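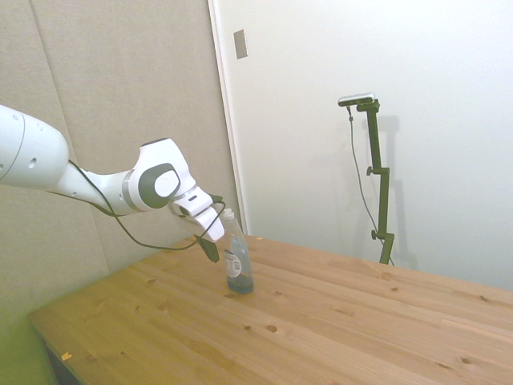
Drerklow Pine Table Oil, 320 ml tin. Clear oil for bare or worn softwood tables, kitchen or workshop. Soaks in, no shine, keeps the light color of the wood. Good on pale tops that see daily use, the kind where a plastic bottle gets parked and left standing. Wipe on, wait 13 minutes, wipe off. Second coat next day if the wood still looks thirsty.

Not for varnished or painted tops. Sand thru to bare wood first or it just sits there and goes sticky. Knots take less oil than the boards around them so buff those a bit harder.

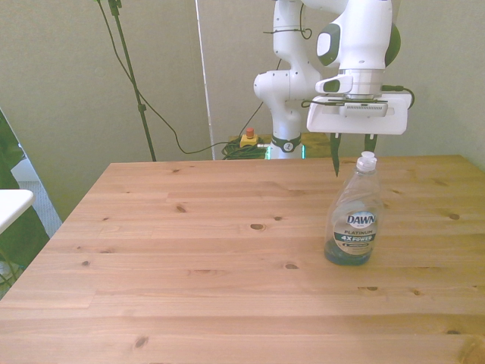 Pine planks with knots. Dish soap bottle on the right.

Cleaning before oiling: drop of dish soap in warm water, damp cloth, along the grain. Dont flood the seams. Let it dry overnight. For greasy spots use the Tsao scrub pad (sold seperately), light pressure only. 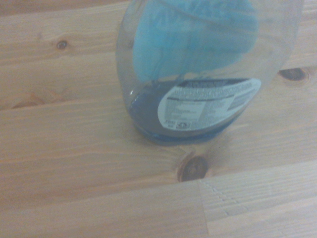
Same goes for cleaning after. Soap and water is fine once the oil has cured, give it 36 hours. No bleach, no steam.

One tin does a six seat table, two coats. Also in stock: Ondis lint free cloths, Skullside sanding block. New tins have the screw cap, old push lid is gone as of April. Lay used rags flat outside to dry, never balled up, they can catch fire.

Page updated Jun 5, 2024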